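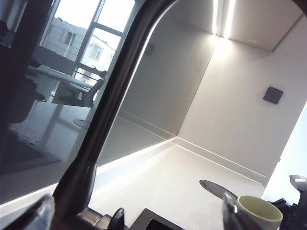 Zullonari Kitchen Tap, Charcoal

A tall single-spout tap with a high curve, made to leave plenty of room for filling stockpots and rinsing trays. The brushed charcoal finish goes well with dark sinks and pale worktops. One rounded black lever on the side of the body controls both flow and temperature.

Fits a standard tap hole in worktops up to 9 cm thick. Supplied with hoses, fixing nut and paper template. Not suitable for gravity-fed systems.

Clean with a soft cloth and warm soapy water. Do not use scouring pads or limescale remover on the finish.

Order code: 806
Price: £144
Guarantee: 7 years
Delivery: orders placed by noon on Tuesday go out the same day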